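The tin lives on top of the fridge now, and every time I reach past it for the cereal I think of Mrs Shao's kitchen in Delham and the smell of orange peel drying on the heater. I've been meaning to write about her marmalade for ages (my sister would say years), and with so many of us stuck at home and cooking our way through the cupboards, I might as well get it down before I forget the important bits.

We moved into the flat above hers when I was 5. Her husband, Shengli Shao, fixed radios and clocks in the garage out the back, and she did more or less everything else, including looking after me and my brother when Mum was on late shifts. She wasn't a great one for playing. She'd put you on a stool, hand you a tea towel for an apron and give you a job, and if you did the job well you got another one. I loved it. I don't think I've ever felt so useful since!

Marmalade came once a year, when the neighbour over the fence had more fruit than he could give away. It would arrive in a wheelbarrow. Everything went in together – the oranges mostly, but also whatever lemons were about, a grapefruit or two, and once some little sour things that I now think were cumquats. She had no time at all for recipes that asked for one particular kind of orange. Fruit was fruit, and you tasted it and worked out the sugar from there.

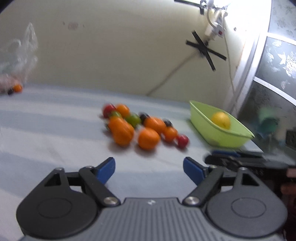 *A bit of colour on a table.*

My own efforts began much later, in a share house in Louro with one good saucepan and a stove that leaned. The first batch never set. I poured it over ice cream and told everybody it was a sauce, and Yufang Ding, who had the room next to mine, very kindly went along with it. The second batch set so hard that we had to stand the jars in hot water to get a knife in. I rang Mum, Mum rang Mrs Shao, and the answer came back down the line that I was an impatient girl and always had been.

She was right, of course. What I'd been skipping was the overnight soak. You slice the peel as fine as you can bear, tie the pips and pith up in a bit of muslin, cover the lot with water and then leave it alone until morning. I'd been giving it an hour and thinking that was plenty. The soak softens the peel and draws the pectin out of the pips, and once the sugar goes in the peel won't soften any further, so if it's chewy at that point it will be chewy forever. I wish I'd listened from the stool.

The other thing I got wrong was the pot. A wide one is much better than a tall one, as you want a good big surface for the steam to come off. Mine is a dented old preserving pan from a church fete in Nevora, and I paid 2 dollars for it, and I would carry it out of a burning house. I put a saucer in the freezer when the boil starts, and after a while I drop a bit on the cold saucer and push it with my finger. If it wrinkles, it's done. If it runs, put the saucer back and go and do something else for a few minutes, like clean the honey off the pantry shelf (just me?).

Last October I took a jar back to Delham. It had been more than 30 years since we'd lived upstairs, and I'd worked myself into a bit of a state on the drive, wondering if she'd know me. She knew me before I'd shut the gate. She held the jar up to the window, turned it round, and asked why I'd cut the peel so thick. Then she got out the bread.

We had three slices each. Mr Shao came in from the garage, slower than he used to be but with the same magnifying glass hanging round his neck, and ate his standing at the bench with his hat on. He said it was nearly there. I've been living on that "nearly" ever since.

The tin, I should say, was her leaving present to me that afternoon. It has strips of her own dried peel in it, and I put one in the pot with each batch and fish it out at the end. I couldn't swear that it does anything for the flavour, but I'd feel very odd leaving it out. I'm down to the last handful now, so I've started drying my own on the rack above the heater, and the whole house smells of it.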